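Notebook, soft goods bench. May, entry 16

Started 9.40, Masaru on the stop button, me on the laptop. Minoru joined after lunch.

Good day! We lost most of the morning to a fault and I still say good day, as we finally caught the thing that has been nagging at us since the Narkell hands went on.

What happened. Third run of the fleece job. Approach fine, touch fine, finger goes into the pile and the force reading climbs the way it always does. Then the arm should have backed off at the limit and it didn't. It kept leaning in. The reading on screen sat dead flat, just under the limit, as if somebody had drawn it with a ruler. Masaru hit stop. Arm froze, brakes held, no damage that we could find to finger, fleece or table. Stop button worked first time, which I want written down as well as the bad stuff.

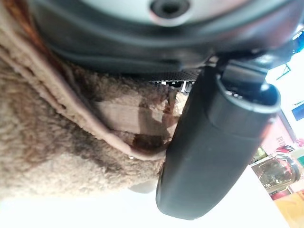
Wrist camera, finger against the fleece. Note how the pile bunches along it.

My first idea was that the trim band had got caught and was dragging the finger sideways. I was very fond of this idea and wasted an hour on it. Masaru taped the band flat, we ran again at quarter speed, and got the same flat line at the same place. So the trim is innocent. Sorry, trim.

Second idea, Minoru's, over the phone: look at the time stamps and stop staring at the force values. He was right. The force message was arriving on schedule but with an old number in it. Plosora (our name for the little program that passes sensor readings along to the arm) repeats the last good reading if a new one is late, so that one missed message doesn't stop a run. Fine for one message. It was doing it for as long as it liked, with no complaint and nothing in the log. The arm was obeying a number from before the press began to matter.

Why the readings were late at all: the connector on the finger sensor. Wiggle it with the arm powered down and the meter cuts in and out. Wiggle it with the wrist turned the other way and it's perfect. We only see the fault in the pose we use for thick fabric, and there we were blaming thick fabric for weeks! I could have kissed that meter.

What we changed today:
Re-seated the connector and gave the lead more slack at the wrist.
Plosora now gives up after 4 repeats and calls a stop.
Every repeated reading goes in the log with its own mark.
Speed limit on all fabric jobs until Briggs has signed off the change.

Then the fun part, testing it. Minoru wanted the same guard checked on the two-arm setup before anyone used it again, and quite right, as it runs the very same code and has twice as many leads to go wrong. We put the plain tan cloth on the glass table and kept to slow lifts, right hand holding and left hand waiting beside it. Masaru blocked the sensor messages in software at moments of his own choosing and wouldn't tell me when. He enjoyed that far too much. 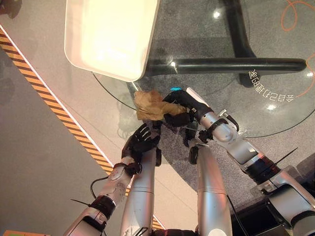 With the right hand gripping, the question is what a stop ought to do with the fingers. Freeze and hold, or let go? For cloth I'd say hold, a dropped cloth harms nothing but a hand springing open next to the other hand might. Minoru agrees for cloth but not in general, he says if it's ever a person's sleeve we'd want the opposite. Very good point and I don't have an answer. For now it holds, and the release is by hand from the laptop. Don't take this as settled.

Blocked messages on the right side: stopped every time. Left side: stopped too, except for one go where the left arm stopped and the right carried on with its move. Not dangerous at that speed, but wrong. Both must stop if either does. Looks as though the stop call only goes to the arm whose sensor went quiet. Masaru found the line in Fillik where it gets sent and there's a note next to it, in my own handwriting so to speak, saying "both arms later". Later is now.

Two-arm work is off until that's in and tested. I've put a card on the power switch.

To do
Me: stop call to both arms, then repeat all of today's blocked message tests.
Masaru: check the other 3 finger leads with the meter, wrist in both poses. Order spare connectors.
Minoru: write up the hold or release question for Briggs.
Anyone: go back through old logs for flat force lines. If we find some, then some of the "bad grip" runs were never bad grips, and I'd love to know how many!

Packed up 5.15. Arms parked, power off, card on switch.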